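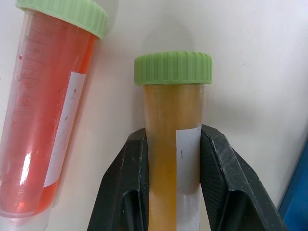

*Green caps, red-orange on the left.*

I've been trying to get my natural dyes organized since January, and I have to tell you, it has taken over my evenings (and most of the kitchen counter). It began with a bag of madder root from a little shop in Tromasstead, and then my neighbor Oda brought me a whole sack of onion skins, bless her, and well, you can guess the rest!

Madder is fussy. Let it get too hot and the pretty coral goes brown on you, so I keep the pot low and go find something to do in the next room.
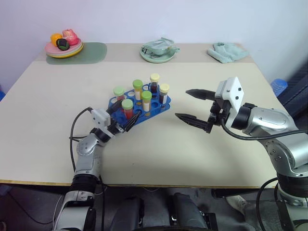
Onion skins are much more forgiving, and I'd start any beginner there. Simmer them for an hour, strain, and drop in your wool while you make supper. I get a gold I love on the alum-soaked skeins and a sort of mossy color when I add a pinch of iron. What I want next is a proper lineup of little samples, reds beside pale yellows, all standing in a blue rack like that one, with a few holes left open for whatever Oda drags over the fence. She's already talking about walnuts.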